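# The Hydrant Problem

The Losidlow unit had made 992 deliveries in the simulator without a scratch, and I loved it the way you love a dog that finally learned to sit. Then, on run 993, at the corner we called Escobar, it stopped beside a fire hydrant and would not move.

It sat there for 24 minutes of simulated time. The log was glorious! Every second it asked the hydrant to please step aside, waited politely, and asked again — 9 volumes louder by the end, which was as loud as it went.

"It thinks it's a person," said my desk partner, already grinning.

It did. A short, sturdy person in red. Somebody at Trollanon had retrained the vision model in October, and now anything with a round top and something sticking out at the side was a pedestrian. We pulled up the map. Masden had built us a whole city, and the thing was full of hydrants.

The safety rule was what got me, though. Faced with a person who wouldn't budge, the unit was supposed to call for help after two minutes. The call had gone out on time, to a test inbox that no one had opened since spring. I scrolled and scrolled. There were 2,520 messages in it, all saying the same thing: PERSON NOT RESPONDING. PLEASE COME.

I rerouted the inbox to my own phone, reset the corner to noon, and hit run. Eleven seconds later my pocket buzzed.
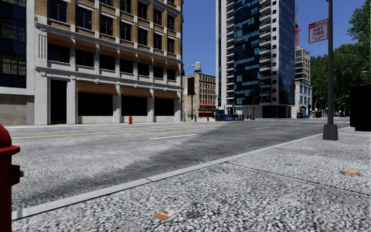

*Escobar corner, in the simulator.*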